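Letting a floor robot loose: what I'd do before you pay for one

I've been trying out the Derese, the rent-before-you-buy floor robot from Nurneck, and since a few of you asked after my mop post, these are my notes so far. The deal is 44 dollars a month, or 200 up front if you already know you want it. I went monthly. (I have a drawer full of gadgets I paid for up front!)

First tip, and it has nothing to do with the robot: use the room planner in the app before the box shows up. You put in your walls, your floor and your big furniture, and it draws the room so you can think about where the machine will go. I did mine at the kitchen counter on a Saturday with a coffee, and it took 16 minutes, most of which went on getting one corner right. 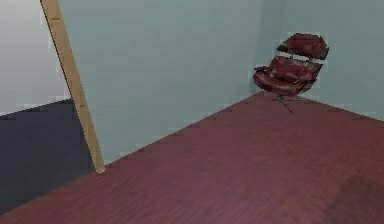
Planner view of a room with the red lounge chair in the corner and the plank leaning on the left.

Chairs on splayed legs are the thing to watch. The legs are thin and they spread out low, and a round robot loves to nose in between them and sulk. Pull the chair out from the wall so there's a proper gap behind it, or go the other way and mark the whole corner as off limits. I like the off-limits option, then I do that bit with a dust mop while the kettle boils.

Anything leaning comes off the floor. Planks, brooms, the ironing board, all of it. One bump at the bottom and down it slides, and I'd like to keep my baseboards.

Where one kind of floor meets another, run your hand across the join. If you feel a lip, set the speed to 2 for that stretch. On wood I also turn the water way down and wipe the pads out after every run, hot water and a drop of dish soap, no softener.

Gripes? The app logs me out constantly, and the spare pads cost too much. I'm keeping it through October and then I'll decide.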